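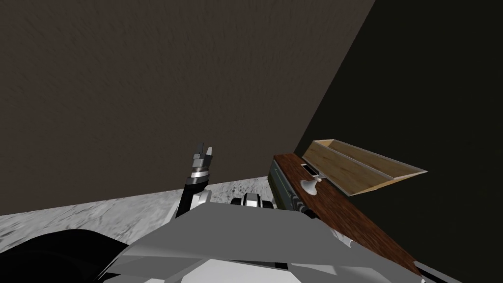

Left arm up, gripper open, tray on the counter. Test kitchen in the sim, brown wall and all.

lullton_garage
So this is where the build has gotten to. The real one is still a torso and a pile of brackets on my bench, but the sim copy has both arms and I've been using it to work out how close the base can park to a counter. I want it to grab the tray and turn that little white knob without driving off in between. I ran 158 tries over the weekend and most of the bad ones came down to the elbow, which swings out way farther than I drew it on paper. Would you move the shoulders in, or shorten the forearm? I've only got aluminum left for one of those!

pyo_bench
Shorten the forearm. I went through all this with mine last November and narrow shoulders just gave me two arms that argue over the same patch of counter.

skonavstead
Disagree with Pyo. A short forearm means you park closer, and then the body is what hits the cabinet front. That tray hangs over the far side of the counter too, so you'd be giving up reach where you need it. Leave the arm alone and come in at an angle.

pyo_bench
Coming in at an angle is fine in a sim. Try it on a garage floor with a caster that sticks.

lullton_garage
Ha, mine has 3 that stick. I did try an angle, and it helps with the knob but makes the tray worse – the fingers come down across the wall of the box and I have to roll the wrist a long way around.

Han-gyeol Yoo
Is the knob modeled so it turns, or is it only a shape? I spent ages tuning a grasp on a part that was welded to the counter in the file. Felt pretty dumb.

lullton_garage
It turns. No friction on it yet, so it spins if you breathe near it. On my list.

skonavstead
Put the friction in before you cut any metal. I'd bet that changes your numbers more than the forearm does.

Joon-young Baek
Agree with that. I'd still go 6 cm shorter, though. You can always bolt on a spacer.

lullton_garage
OK, friction first, then I'll rerun the lot with both forearms. Saw stays unplugged till then.

Related threads
Plornlow wrist kit – which bearings fit?
Sticky casters on painted concrete
Cheap two-finger grippers, what broke first

Contact the moderators | Back to top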